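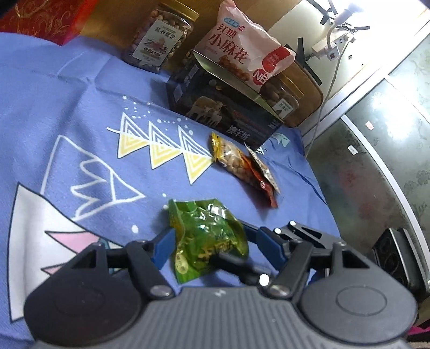
What is the Carkar project building with the Shokri small equipment grant?

The project is building a pair of matching grippers at the Clilodura shared workshop. One is held in the hand and used to record how a person picks up household items. The other will be mounted on a low-cost tabletop arm, so that recordings made with the first can be used to control the second.

Carkar: Interim Progress Report to the Shokri Fund
Submitted by Catalina Alarcón, project lead
December 3, 2024

1. Period covered

This report covers work from the release of the first grant payment in April to the date of submission. It follows the headings in the grant agreement. Spending is reported separately on the fund's own form.

2. Hand-held gripper

The hand-held unit is complete and in regular use. It has a ribbed dark gray body with a rounded black housing at each end. Two black linkage fingers rise from the housings on metal pivot pins, and each finger carries a blue pad on its inner side. The same finger geometry will be used on the arm-mounted unit.

The third version of the fingers was adopted after the second showed too much side play at the pivots. Under load, the tips of the earlier fingers did not meet squarely, and thin items slid out to one side. The pivot holes are now reamed after printing, and the pins are a closer fit. Side play is within the limit set in the proposal, although it will have to be checked again as the holes wear.

3. Handling trials

Trials are carried out on ordinary tables with everyday goods left where they are. The current group of items is packaged snacks, which was listed in the proposal as the difficult case. A crumpled packet, such as the green one held between the pads at the head of this report, has no fixed shape, and its shiny plastic reflects light into the camera. Small bags of nuts and larger upright bags present the same difficulty to different degrees. Rigid jars and boxes remain on the table as background.

A total of 81 pickups had been logged with packaged items by the close of the period. Of these, 77 were recorded cleanly from approach to release. The remaining four were rejected at review: in three the camera lost focus at close range, and in one the log file was not closed properly. The fault in the logging script has been corrected. The focus problem has not, and is discussed in section 5.

Patterned table covers have been kept in the trials. The software has to find the edge of a packet against printed shapes and lines, and early work on a plain surface gave a false impression of how well it was doing. Results on patterned cloth are weaker at present -- the edge finder sometimes follows the print and loses the packet -- and more recordings will be made under these conditions.

4. Arm-mounted gripper

The arm has been assembled and moves through its full range without a load. The mounting plate was cut at Clilodura and fits. The gripper itself is not yet attached. The motor bracket ordered from Fidberg arrived with the wrong hole spacing, and the replacement was delivered late in the period. This work is 5 weeks behind the schedule in the proposal.

No recording has yet been played back on the arm. The fund should therefore treat the second milestone as open.

5. Difficulties and changes

Camera focus. The fixed lens is sharp at table distance but soft when the fingers are nearly closed. A lens with a shorter focus distance has been fitted to a spare mount and will be compared with the present one before any change is made.

Pad wear. The pads pick up dust and crumbs from packaging and lose grip. They are now wiped before each session, and a spare set has been cast.

Bench access. Clilodura members share the large printer, and jobs longer than a few hours must be booked ahead. Finger parts are now printed in two batches to fit the shorter slots.

6. Work planned for the next period

The arm-mounted gripper will be fitted and tested first with rigid items, then with packets. A set of 20 recordings has been chosen for the first playback tests, all taken from the cleanly recorded group. Part drawings and the assembly notes will be placed on the workshop's shared drive for the use of other members once the bracket dimensions are final.

No additional funds are requested. The project asks the fund to approve moving the second milestone back by 5 weeks, with the final report date unchanged.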